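# In praise of the shallow tray

I grew up in a house where the building bricks lived in a pillowcase. It had a drawstring that my grandmother had sewn in, and when you wanted to build something you upended the whole lot on the rug and listened to it roar. I loved that noise. My mother did not, and I now understand her completely, having spent a good part of my adult life kneeling on other people's carpets in Dremcombe with a green two-by-two pressed into my shin.

So I come to the question of how bricks ought to be put away with some feeling, and I'd like to make a case that will annoy friends on both sides of it. I think the big sack is wrong, and I think the cabinet with a drawer for every shape is wrong too, and I think most homes would be happier with one open bin and a shallow tray or two, and a very forgiving idea of what "sorted" means. 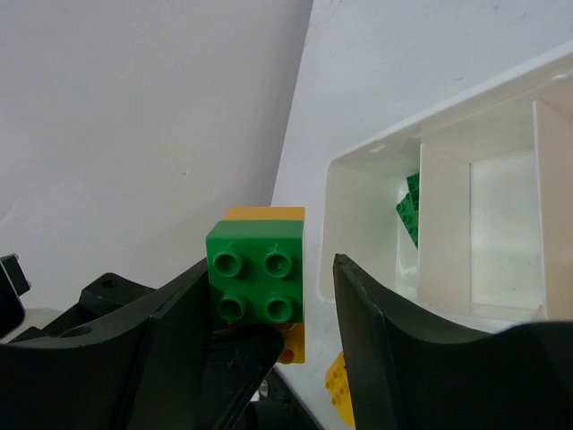

The cabinet people are the ones I find hardest to argue with, as they're usually so proud and so kind. Haris Lashari let me spend an afternoon with his — 57 little drawers, every one labelled in capitals, 2,707 pieces the last time he went through them — and I came away full of admiration and quite sure that I would never build anything in that room. To fetch a brick I had to know which brick I wanted. I hardly ever know which brick I want! I want to rummage a bit, and find a yellow one already stuck to a green one from some earlier effort, and let that tell me what the new thing is going to be.

And that brings me to the first rule of the cabinet, which is that everything must be pulled apart before it goes home. I've never seen the sense in it. Two bricks pressed together are a small decision somebody made, and if it's a child's decision I'd think twice before undoing it for the sake of a drawer. My niece once kept the same three-brick "dog" going from October until well past Easter, and it went in and out of the bin every evening without losing its tail.

Large bricks make all of this easier, I'll grant. You can find one by feel, you can see it from across a room, and it takes very little to get a small child to carry one to where it lives. The tiny ones are another matter, and anybody with a houseful of those has my sympathy and may need a drawer or two after all.

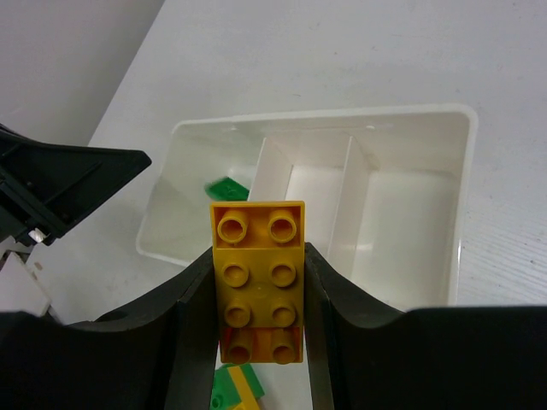
*A two-by-four in yellow-orange, with the open white bin behind it.*

What I'd say for a bin with an open top is that it asks so little of you. There's no lid to lose, and no catch for a four-year-old to fight with. A wide rim forgives a poor throw. I used to own a handsome set of lidded Torka boxes that stacked beautifully, and the lids spent their whole life under the sofa, so that in the end the boxes were open bins as well, only more expensive ones.

But a bin on its own turns into the pillowcase sooner or later, and I think people give up at that point and buy the cabinet, when all they needed was something flat to put next to it. A tray does one thing that a deep box can't: it keeps whatever is in it on show. Put the piece you're using there, or the piece you're fond of, and it'll still be there after tea.

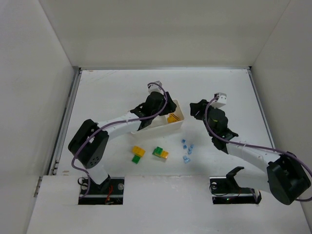 *One yellow block, at the right-hand end of the white tray.*

Then there's the matter of compartments, and here I become almost strict. Three is plenty. With three you can give one to a colour, one to some other sort of small thing such as cubes, and leave one for whatever has turned up that is round and belongs to no family at all. Every house has those, and they're generally what gets asked for at bedtime. Once you go past three you've begun making a catalogue, and the child, who was perfectly willing to help when the job was "greens over there", wanders off and leaves you to it.

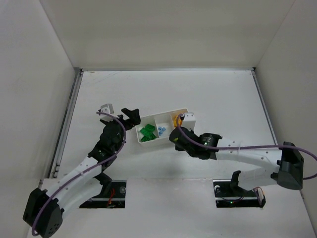

Carmela Urquijo, reading a draft of this, told me I was being soft, and that her two had sorted up to 1,000 pieces in a wet half-term by shape and colour both, and had asked to do it again the next day. She thinks sorting is the game, for plenty of children, and that I'm taking it away from them because I find it dull myself.

I've thought about that a good deal, and she may well be right about her two. Some children do love a row of matching things, and I wouldn't dream of standing in the way of it. My quarrel is with making it the price of playing. If the greens get stacked at odd angles against each other in their corner, they're still the greens, and you can still lay your hand on one. I'd call that tidy. I'd put the kettle on, and if there were still a brick or two lying on the floor I'd pick them up on my way past and drop them in the bin, stuck together or not.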